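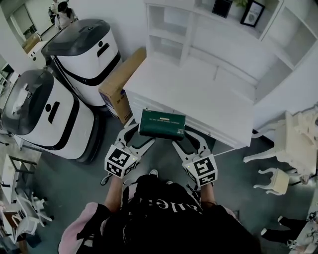

**Semwal** is a method for collecting two-handed manipulation data without a robot arm. It was proposed by Renu Tripathi and first described on January 16, 2021. The operator holds one gripper in each hand and does the task directly, for example by pressing a box between the jaws from opposite ends. Each gripper carries a white cube with square markers, and the position of the tool is computed from these markers in the head view. The method belongs to the Woveser family of handheld interfaces.

## Wrist view

Every gripper also records its own view, with the two finger pads near the bottom and the object just past them. The other gripper is often visible from the side - its marker then gives a second estimate of the distance between the hands.
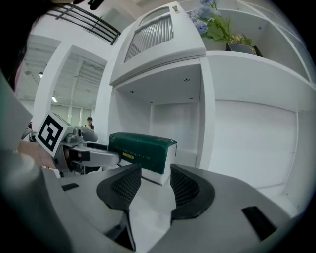
## Results

The Renik test set has 126 recordings of 21 tasks, and 11 of these tasks need both hands. Adding the second estimate reduced the mean position error by 23 percent. The gain was smaller for work at shelves, where the operator leans forward and the jaws stay open on both sides of the object before the grasp. 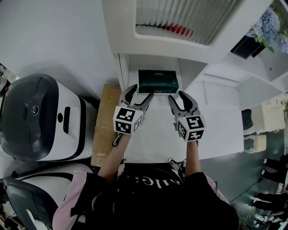
## See also

- Sternari (calibration tool)
- Fiducial marker
- Imitation learning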